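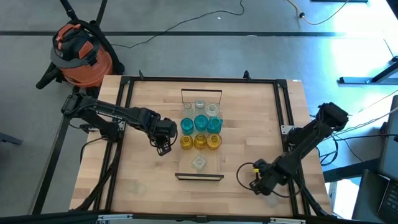 Bench at Grutura: two arms on side rails, glass tray between them, sorted by colour.

Jitska glass set, notes as of 7 May 2025

Two-arm build by Edmund Rutkowska and Lena Sadowski in the shared workshop. 41 recordings, of which we trust 20.

Please don't read much into the success column. It was filled in by the people who built the thing, and one tray of glass on one table is thin evidence — the arms may have learnt our table. Clear pieces against pale wood are the case we doubt most.

Rail positions were changed in April. Older recordings are in old/ and should not be mixed in.

Licence: ask Lena.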